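Entili gel

Entili gel is a water-based polymer gel used to hold enzymes in place while they work. First made by Saodah Ismail, later reworked by Gilang Ginting, who swapped the crosslinker and got a much stiffer product. Name comes from the Entili valley, where the starting seaweed was collected.

Chains are mostly alginate with short synthetic side arms. Swells at high pH, shrinks at low. Pore size about the same in both grades, Omow and Zutus, though Zutus holds more water (up to 40 times its dry weight).
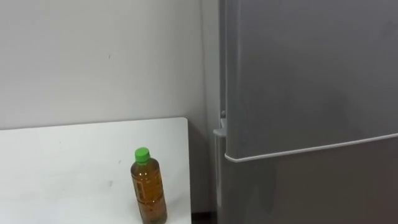
Storage matters. Dry powder keeps well, but the swollen gel looses strength within 82 hours unless buffered. Freezing cracks it.

Uses: lactose removal, small biosensors, teaching labs. One batch column ran 663 cycles before the enzyme had to be replaced. Drug delivery was tried, results mixed, mostly becuase release was too fast.

See also: Zistar resin, hydrogel, enzyme immobilization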